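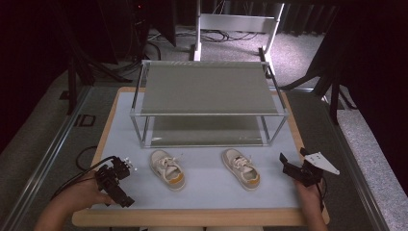
Small two-tier fabric shoe rack for kids' sneakers -- which shelf, and how do I stop the sagging?

Asked in Entryways & Closets

Hi all! Long-time reader, first question. We live in a second-floor apartment with an entryway that is really just a wide spot in the hall, and I finally gave up on the pile of shoes behind the door and bought one of those little two-tier racks. Thin aluminum rods, gray-green fabric stretched across for the shelves, open on all four sides. It's wider than it is deep. No tools, no screws, the rods just push into each other. I got it in the Demach store by the bus station, on the clearance shelf, and there was no instruction sheet in the bag (I looked twice).

My daughter's everyday shoes are off-white canvas sneakers with white laces and a bit of yellow-orange at the heel. They're small, and I think that's part of my problem. When I put them on the top shelf she can't be bothered to reach over and set them down nicely, so she drops them and they slide toward the middle where the fabric dips. When I put them on the lower shelf she shoves them in toes first and one of them goes right out the back. What I get most days is two shoes on the floor in front of a rack. I have a rack so that I can have shoes in front of it!

So, my questions, sorry there are a few:

Do kids' shoes go on the top or the bottom? I assumed bottom, but then my own boots have to go on top and they're heavy, and I'm nervous about the fabric.

Is there a way to tighten the fabric? It was nice and flat the first week. Now the top one has a belly in it.

Toes in or toes out? My mother-in-law says toes out so the dirt stays off the wall. I've always done toes in because then you can grab the heels.

And last, canvas sneakers that get wet. We're heading into December and she walks through every puddle between here and the school. Can they go straight on the fabric shelf or will it get gross?

I'd rather not buy another rack, this one was cheap and it fits the gap exactly. Thank you!!

Posted by hallwaypile

3 answers

Answer marked as helpful by the person who asked

I've had the same sort of rack for years, through two apartments, so let me go through yours in order.

Bottom for the kid, but take the boots off the rack completely. Those thin rods are fine for sneakers and flats and slippers and that's it. Mine went crooked the winter I parked hiking boots up top, and once a rod has a bend in it the whole thing leans forever. Boots go on a tray on the floor next to it. Then your top shelf is free for light stuff, and whatever belly it has will stop getting worse.

For the sag, pull the rack apart and look at how the fabric is attached. On mine each shelf is a flat piece with a sleeve sewn down both long sides and the rods run through the sleeves. If yours is like that, slide the rods out, fold the sleeve over once more toward the middle and run a line of stitching down it. I took mine in by hand with doubled thread while watching TV, and it came out flat as a drum. Go easy though -- take in too much and you won't get the end pieces back on, and then you'll be unpicking it all on a Sunday night like I was. Start with a fold the width of your pinky nail.

If you don't sew, cut a piece of stiff cardboard to the size of the shelf and lay it on top of the fabric. Ugly but it works. A thin cutting mat works too and you can wipe it.

Toes in. If the heels face out, your daughter can see which shoe is which and hook a finger in the back. Shoes going out the other side is fixable: tie a length of cord or elastic across the back of the lower tier, from upright to upright, a little above the shelf. Now there's something for the toes to bump into. I used a bit of round elastic from the Lorero craft aisle, 2 dollars for way more than I needed.

Wet canvas shouldn't go straight on there. Loosen the laces all the way, pull the tongues up, stuff with newspaper, and stand them on the boot tray until morning. Change the paper before bed if they're soaked. I did put wet shoes on the fabric one time and got a ring that never washed out, and it smelled like a gym bag for a month.

Posted by Fustine

Comment from hallwaypile: Thank you so much! I took it apart tonight and yes, it's sleeves! Did the fold on the top shelf and it's so much better already. I haven't done the elastic yet. Is there a trick to stop it sliding down the uprights?

Comment from Fustine: Wrap a rubber band around the rod a few times right under the knot. Or a blob of that sticky putty for posters. The rods are slippery so a knot alone will creep.

Comment from hallwaypile: Rubber band it is. I have a drawer of them.

Second answer

Just get a better rack. Those fabric ones are junk. I had one in college and it was in the trash by spring. Wood or metal slats, done.

Comment from hallwaypile: I did say I'd like to keep this one...

Comment from tidybutonlyjust: Mine's lasted fine, for what it's worth. Depends what you load on it.

Third answer

Going to disagree a little with the first answer on the top or bottom thing. How tall is your daughter? Mine is small for her age and the bottom shelf was a pain for her because she had to crouch and aim under the top one. A kid coming in from school with a backpack on is not going to crouch and aim. We moved hers to the top, and mine to the bottom, and the floor has been mostly clear since.

What helped even more was giving the shoes a parking spot. I drew around each sneaker on felt, cut the shapes out, and pinned them on the top shelf with a safety pin at the toe and one at the heel. Left foot, right foot, with a gap between so the laces don't get tangled up. She thought it was hilarious and did it perfectly for 9 days, then forgot, then started again when I changed the color. So it isn't magic, but it's the closest I've come. The felt also keeps the gritty bits off the shelf fabric and you can throw it in the wash.

About the dip in the middle, before you sew anything check the end pieces are pushed all the way onto the long rods. They work themselves loose when you drag the rack to sweep behind it and then the frame sits slightly pinched. I give mine a shove on each corner when I vacuum.

One more thing on canvas. Don't put them on the radiator! I know it's tempting. The rubber on my daughter's came away from the canvas at the toe and I had to glue it. If you have 10 minutes in the evening, rinse the mud off with a bit of dish soap and an old toothbrush while it's still fresh, because off-white canvas holds on to everything. For the laces, take them out and soak them in a mug.

If you do end up replacing it one day, we looked at the Grīnberga one that goes up on the wall and it's lovely but it was 300 with the brackets and I laughed out loud in the store. For shoes she'll outgrow by summer!

Posted by tidybutonlyjust

Comment from hallwaypile: Ohh, I love the felt idea. She'd want to pick the color herself. I'm going to try her on the top this week and the bottom next week and see which one leaves fewer shoes on the floor.

Comment from tidybutonlyjust: Let us know. And get enough felt for a second set, you'll want one for when the first is in the wash.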